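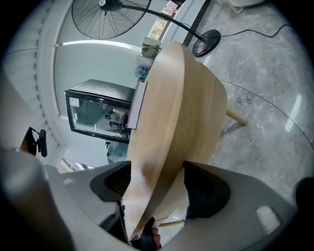 *Light wood, rounded edge, slim legs, and the black pedestal fan keeping everyone company.*

I'd been sitting at the table for a good ten minutes before I noticed I was stroking it. You know how you do that? Run your thumb along the edge while somebody else is making the tea? It's a lovely soft edge, this one, and when she came back with two mugs she caught me at it and laughed.

"Everybody does that," she said. "They come in asking about size and colour, and the whole time their hand's going back and forth along the side. I just let them go. By the time they've finished they've usually bought it."

She runs Šimko, the second-hand furniture place in Justport, and has done for 20 years, first out of her own garage and then out of the shop on the corner. I'd gone along wanting to talk about small tables, mostly for selfish reasons (our flat is tiny and our old table is a monster), and we ended up talking about pretty much everything else as well. Floors. Fans. Her mum's laminex. I've left out the long bit about curtains.

First question, then: why does she go on so much about rounded edges? She has a sign about them in the shop window, for heaven's sake.

"Hips," she said. "Hips and kids. I grew up with a table with proper square corners and I had a bruise right here from when I was six until I moved out. You'd come round it with a plate in your hand and whack. My brother chipped a tooth on it! And when you've got a narrow room, you're going past that table dozens of times a day. So I look at the edge before I look at anything else."

Before the legs?

"Before the legs. But the legs are next."

She's got strong feelings about legs. She likes them slim and she likes them splayed a bit, and she'll get right down on the floor to check them, which she did twice while I was there, mid-sentence, still talking. I got down too. It seemed rude not to.

"People never look underneath," she said from somewhere near my knee. "They'll inspect the top like they're buying a diamond and then they take it home and it rocks. Have a look at the feet! Give it a shove! I don't mind. If a shop minds you shoving a table, go to another shop."

I asked whether a hard floor makes it worse, thinking of the shiny grey marbly tile under us, and she pulled a face.

"Tile's gorgeous and tile's a pain. You can see every crumb, it's freezing in winter, and any wobble you've got, you'll hear it. Carpet hides a lot of sins. But I wouldn't swap. I mop it, I'm done, I sit down. And pale timber looks so nice on grey. It warms it up. If you put a grey table on there you'd feel like you were eating in a bank."

Then there's the question of felt pads, where we disagreed. I love a felt pad. She reckons they pick up every hair in the house and fall off in a week, and that you're better off lifting the table when you want to move it. "It's a small table," she said. "You've got two arms." I've written that down and I'm still putting pads on mine.

The one she gets asked for most is the Jesulby. She's sold 56 of them, all second-hand, and she keeps a notebook with a line for each one and where it went. I had a flick through. There's a good run of them out to Irley, 11 in one April alone, after a set of units went up there with kitchens you could barely turn around in.

"I delivered those myself," she said. "Up the stairs, every one. I know that stairwell better than my own. But it's a good little table, the Jesulby. Two people comfortable, three people friendly, four people at Christmas if you like each other."

And the price? She told me the dearest one she ever sold went for $328, because it had come in looking as if it had never had a meal on it, and the buyer wouldn't let her take anything off. Most of them go for far less than that. She wouldn't be pinned down on how much less. "Depends who's asking," she said, and looked at my shoes.

I asked what she does when a pale top comes in with rings all over it. She said people panic far too early. A wipe, a dry cloth, leave it alone for a day, then have another look before anybody starts sanding. If it has to be sanded she goes with the grain and takes her time on the curve, which is the part people ruin. "You get bored and you press harder and suddenly you've got a flat spot. Then it's not a round edge any more, it's a mistake you can feel."

It was a warm afternoon and we'd got on to fans by then. She's firmly for the pedestal sort.

"It goes where you go. Dinner, it's by the table. Telly, it's by the couch. My only rule is keep the cord out of the walkway, and I'm terrible at it. I've told off every person in my family about cords and I'm the worst one."

Does she ever get sick of tables? She had a proper think about that, drank some tea, put the mug down (no coaster, I noticed!).

"I got sick of wardrobes," she said. "I don't do wardrobes now. Ring me about a wardrobe and I'll give you somebody else's number."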